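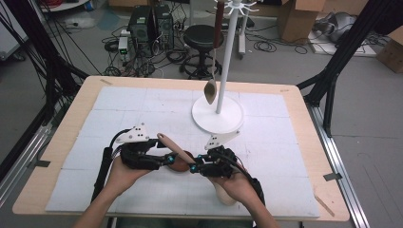
Think about the last time you tidied a kitchen drawer. You picked up a spoon, turned it round and put it where it belonged, and you were probably thinking about something else while you did it. For a robot, that small job is hard work. A wooden spoon has a thin handle at one end and a wide bowl at the other, so it does not balance in the middle. If a gripper takes hold in the wrong place, the heavy end can swing down. Hanging the spoon on a hook, on a tall stand like the white one on the table, is harder still.

## What your hand knows

Your hand has skin that feels pressure, warmth and slipping. When a spoon starts to slide, your fingers squeeze a little more before you have noticed anything. Many robot grippers have only two fingers and very little sense of touch. They open and they close.

So how does a robot find out what to do? One way is for a person to do the job first, many times over, while holding grippers in their own hands. Each time, cameras and other sensors record how the grippers move. A computer then studies the recordings and looks for patterns. This is called learning from demonstration. It is a bit like watching a grown-up tie a shoelace before you try it, except that a computer usually needs to watch far more often than you do.
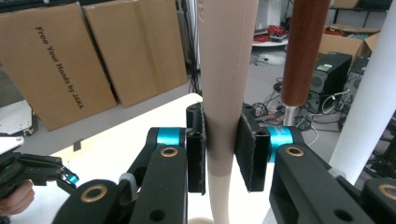

Holding on to something is called grasping, and engineers spend years on it. Squeeze too softly and the object falls. Squeeze too hard and it may crack or bend. Smooth, round things are tricky, because there are no corners to hold. The beige tube between the two black fingers has a smooth, matt surface, and each finger has dark felt where it touches the tube. Soft material can help a gripper to hold things, in the same way that woolly gloves change how a cup feels in your hand.

## Can a robot do the chores yet?

Some of them. Robot vacuum cleaners have been in homes for years. They manage because a floor is flat and the job is always much the same. In factories, robot arms can lift and sort parts all day, as long as the parts arrive in the right place.

Kitchens are different. Things get moved, piled up and left in the sink. In May, a team at the Novum workshop in Drukdale tested a robot called Bivine on one chore, hanging up kitchen tools. It had 149 tries and got 87 of them right. The team leader, Thirumalai Achari, was pleased with that, but he would not let it near his own kitchen. "A person would get nearly all of them right," he said. "And a person would be quicker." 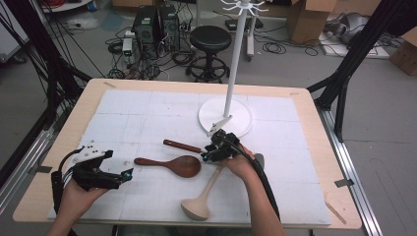
*Photo: Nkosi Picture Desk*

Look at how the spoons and the ladle are lying. They point in different directions, and parts of them are hidden under one of the grippers. You can still tell that there are three kitchen tools on the mat, because you know what spoons and ladles look like. A robot has to work that out from its cameras. When one handle lies close to another, it may mix them up and try to pick up both.

Aníbal Ríos, who also works on Bivine, says that changing one small thing can cause trouble. A robot that has learned with one spoon may fail with a longer one. If the stand is moved to the other side of the table, it may reach for the place where the hooks used to be.

## Try it yourself

Ask a grown-up for two wooden spoons and a mug. Hold a pencil between your thumb and first finger, and tuck your other fingers away. Now put the pencil down and use just that finger and thumb to stand each spoon in the mug. Next, try it wearing thick gloves. What happens if you pick up a spoon by the very end of its handle?

## Words to know

**Gripper:** the part of a robot that holds things.

**Grasp:** a way of taking hold of an object.

**Sensor:** a part that measures something, such as light, movement or pressure.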